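# Small belt conveyor for a packing bench -- worth it or not?

**Started by gritlane, March 31, 2024**

Looking for opinions before I spend money I can't get back. We ship small parts out of a side room, mostly pouches and little boxes, and right now everything gets walked from the shelf to the packing table by hand. My business partner wants a belt conveyor with bins lined up along the front of it. Stuff rides down, you pull it off, you drop it in the right bin. The one he has in mind is a Corkano, 108 inches long, flat belt, aluminum sides.

I'm not sold. It seems to me we'd be paying a lot to move things nine feet. Has anybody put one in a small room and still liked it a year later?

---

**tubsandtotes**

Depends what you're moving. If it's over 90 orders a day, maybe. Under that I'd buy a second table and a good cart.

The sales pages always show the belt full. Ask yourself how many minutes a day yours would have anything on it.

---

**gritlane**

We're under that most days. October was busy, then it dropped right off again.

He says the belt isn't about volume, it's about not crossing paths in the aisle. Which, fine, but there are two of us.

---

**mill_end_marv**

I'll argue the other side. I put in a short belt with big plastic bins on the floor right in front of it, and it settled a lot of things we used to fight over. Every bin had a place. Before that we had open cartons everywhere, and somebody was always kicking one.

Green belt, grooved aluminum side rail, blue bins side by side along the near side.
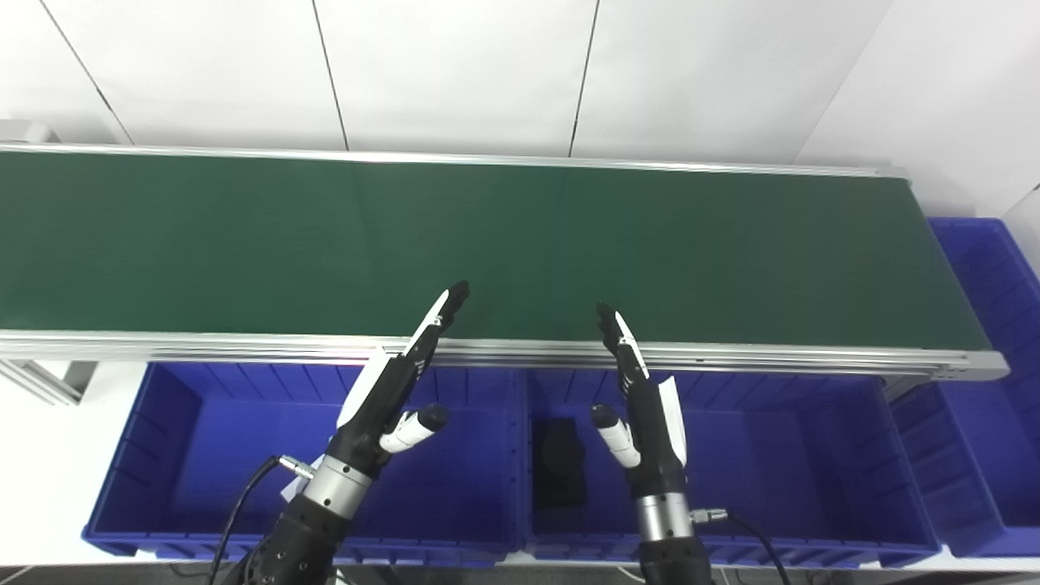
slowpallet doesn't buy it, and says bins that size on the floor are how you end up with a bad back. Every small item that goes in has to be fished out again later, and you're bent over a thick rim the whole time you're doing it. Raise them or get shallower ones.

---

**mill_end_marv**

Nobody's back went out at our place. But OK, I'll give you half of that. We did put the left one up on a low stand after the first month. The other stayed on the floor for the bulky returns.

---

**slowpallet**

So you bought a conveyor and then you bought a stand to fix the bins you bought for the conveyor.

---

**mill_end_marv**

The stand was scrap lumber, but sure.

---

**kettle_and_crate**

Couple of things that don't come up when people price these.

1. The grooves in the side rail are for bolting on brackets and guides. Whether you'll use them is another matter. We bought a bag of Astavus slot brackets and I think 2 of them ever got mounted.
2. Check where the end roller stops compared to your last bin. If there's a gap, things land in it. We lost more pouches behind the bins than I want to admit.
3. Ribbed bins catch dust in the ribs. If you're moving anything that has to stay clean, smooth walls wipe down quicker.

I don't regret ours, but I wouldn't call it a time saver either. It's a long narrow table that moves.

---

**tubsandtotes**

"A long narrow table that moves" is going on the wall here.

Also, gritlane, has your partner measured the room? You need to get behind the thing to clean it. Shove it up against the wall and the far side turns into a crumb shelf. Ask me how I know.

---

**gritlane**

He has measured the conveyor. I don't believe he has measured the room.

What about the bins themselves? He wants the Nutsugah stacking ones. I looked and the price per bin is silly next to plain storage tubs from the hardware store.

---

**slowpallet**

Plain tubs bow out once they've got weight in them. I've thrown away plenty. That said, I wouldn't pay for a name either. Potov makes a heavy one that has held up for us, and the lids fit, which I can't say for the last brand.

---

**kettle_and_crate**

Disagree on the Potov. Ours split at the corner the first winter. They sit in an unheated room so maybe that's on us.

---

**gritlane**

OK. What I'm hearing is one yes, a couple of nos and a shrug. I'm going to tape out the footprint on the floor tonight, set down a folding table where the belt would go and some cartons where the bins would go, and we'll pack that way for 19 days, which gets us to the end of the next big order. If he's still talking about it after that I'll get a quote.

---

**mill_end_marv**

Fair test, except a folding table doesn't move. You'll be testing the bins.

---

**slowpallet**

The bins are the only part of it I'd want tested. Put them up on something first.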